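Mon 25 September

# Inside the old office computers

On this page I collect the pictures from our repair evenings in the back room of Kultia. We open old desktop computers, clean them, and decide which ones can still serve and which ones will give their parts to the others. The room is small and has one long table, so please do not expect studio light. I took up this hobby late, after I retired from Hollmann, and I am still learning the English names of many parts. If I have written one wrongly, please tell me and I will correct it.

The computers came to us from the Breltach office, which was closing its second floor. Apolinar Quintero brought them in his van in 2 trips. On the first evening we only wrote the labels and looked for missing screws. The highest inventory number on the stickers was 1623, but I do not believe that such a small office ever had so many machines.

I like most the moment when the side cover is off and one can look at the board. People who have used a computer for twenty years have often never seen this green surface, and they are surprised how much is placed on it. I was surprised too, the first time.

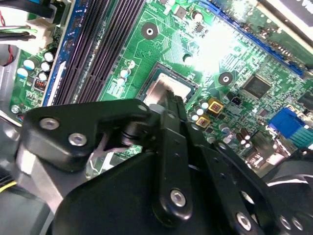
*The processor in its socket, with the four memory slots running down towards it.*

The metal cover on the processor spreads the heat, and in a complete computer a cooler sits on top of it with a thin layer of paste between. Old paste becomes hard like dry clay. We remove it with a soft cloth and a little alcohol, slowly, and we never scrape it with a screwdriver. I also ask everybody to keep the fingers away from the capacitors, the small round cylinders, and to hold a board only by its edges.

Memory is the easiest part for a beginner. The modules go in one direction only, and if one does not want to go in, it is probably turned the wrong way. Apolinar has a box with 60 tested modules, sorted by size in old envelopes, and he does not lend the box to anyone.

Screws we keep in jam glasses from Semov, because they have wide openings and my hand fits inside. The short ones for the board must stay separate from the long ones for the case. I mixed them once and needed a whole evening to sort them again.

The pictures of the cleaned cases will follow when I have chosen them. Whoever wants a larger copy of a picture can write to me through the Kultia desk and should give the name of this page.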